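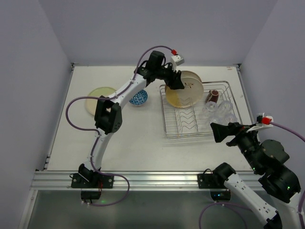

Plates in the wire rack, dividers on the left-centre.

7/23/25

I replaced the dish rack in February and have put off writing it up. The old one was a Cunum with a plastic tray, which held water under the cups and went cloudy within a year. The new one is bare silver wire with a rounded rim and no tray at all.

The base is a grid of thin parallel wires. Plates stand between wavy wires, and the wave sets the spacing. My beige plates with the darker rim, one with a small floral sprig near the top, lean slightly when put in singly and sit better in pairs. Bowls are a nuisance in any divider and go on the flat part of the grid, upside down.

Drying takes some 4 hours with the window shut. I tried a Pasix mat underneath and it made no difference to the plates, though the worktop stayed cleaner. The mat weighs 441 g dry, so it is not something to wring out over the sink every evening. A folded tea towel does the same job and can go in the wash.

One complaint - cutlery. There was a separate holder on sale in the shop in Sornstead, but it clips over a thicker rim than this one has. For now forks go in a jar.

Next job is the shelf above the sink, which is 400 mm deep and too low for the tall glasses.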